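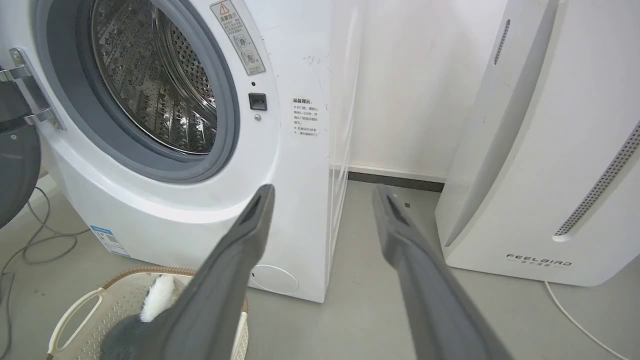
Trokinent Home Task Cell: Laundry
Safety rules and setup notes for buyers

Item no. 3722
Supplied by Prellton
Status: in stock, ships from Skesley
Page last revised: 2022-02-03

Overview

The Trokinent laundry cell is a floor layout and rule set for robots that load and unload front-loading washers. It is sold to labs and test houses that already have an arm with a two-finger gripper. The arm and washer are not included. What you get is the floor marking kit, the stop button and its wiring, the printed rule cards, the force gauge and one year of updates to the handbook.

The handbook was written by Dilruba Mollah and Mogens Skov and was revised in January. The main rules are given below so you can check them against your own site before ordering.

What is in the box

Floor marking tape, two rolls
Stop button with latching head, cable and wall bracket
Rule cards, laminated, set of 26
Handheld force gauge with case
Handbook, printed and spiral bound
Log book, 1000 lines

Working area

The washer stands on a hard, level floor. Carpets and loose mats are not allowed inside the tape. Leave enough room for the door to open all the way without meeting the arm, the basket or a person.

Mark the door swing on the floor with a solid line. Mark the reach of the arm with a broken line. People may stand inside the broken line only when the stop button is latched.

Other appliances may stay next to the washer if they are part of the task or if the home being copied would have them there. Enter them in the log book with their position. If one of them is moved, the reach check has to be done again.

Power cables on the floor are the most common finding in our site reviews. Route them along the wall and fix them down. A cable that has to cross the working area goes under a flat cover. Cables on the arm itself need enough slack for the full travel of the wrist, but should not hang low enough to catch on a basket handle.

Basket

Use a rigid basket with open handles at both ends. Soft bags fold under the gripper and are outside the scope of this rule set. A lattice or perforated side is fine as long as the fingertips cannot enter the holes. Test this by hand with the arm powered off.

Set the basket on the floor near the base of the washer, on the side where the operator can see into it. It may sit at an angle. Do the first runs with the basket empty and add laundry only after the approach path has been signed off.

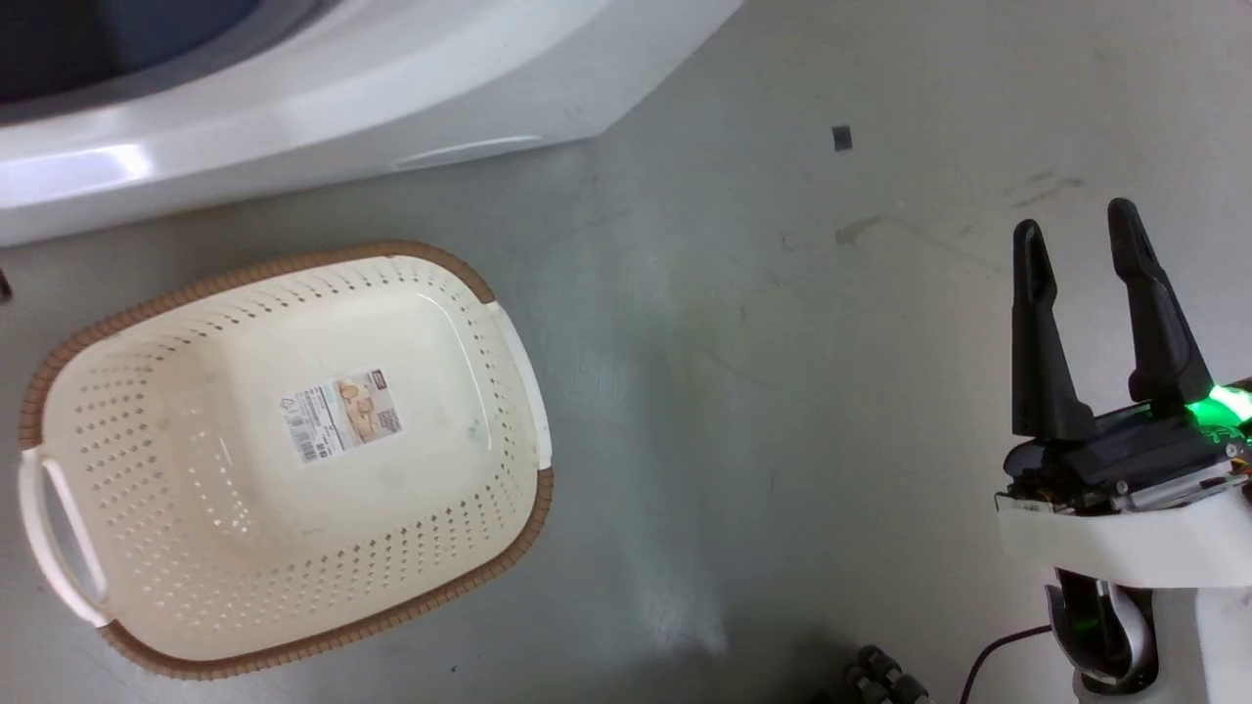
Basket on the floor beside the appliance, gripper fingers open.

Gripper

Fingers are to be open on approach and stay open until the tips are past the rim of the basket or the door gasket. Check the tips for burrs before each session. A nicked gasket will leak, and the replacement is at the buyer's cost.

The arm must not push on the door, the hinge or the latch slot with more force than the limit on card 4. Use the gauge supplied. Readings go in the log book with the date and the name of the person who took them.

Keep the tips away from the filter cover on the lower front of the washer. That cover is opened by a person, with the arm stopped.

Labels and warnings

Leave the washer maker's warning stickers in place and readable. If they are in a language that some of your operators do not read, post a translation on the wall next to the stop button. Do not stick it over the original. Status lights on the gripper are useful but they do not replace the stop button, and operators should not rely on color alone.

Floor check

Walk the area before every session. Pick up small parts, tags and clips. Wipe up any water and look at stains to see if they are fresh. The check takes a minute or two and has its own column in the log book.

Sign-off

Two people sign: the operator and one person who did not set up the cell. At sites where we do the first sign-off, this is done by Heloísa Arruda or Godfrey Mussa. Signed cards are kept for as long as the cell is in use.

A new sign-off is needed after a change of washer, arm or fingers, or after some 2000 cycles - whichever comes first.

Related items

Tsuchiya floor tape, spare roll
Log book refill
Flat cable cover, gray
Stop button, second station

Questions before ordering

Write to Aparecida Portela at the Prellton sales desk. Please send a floor plan with the washer, the arm and all outlets marked.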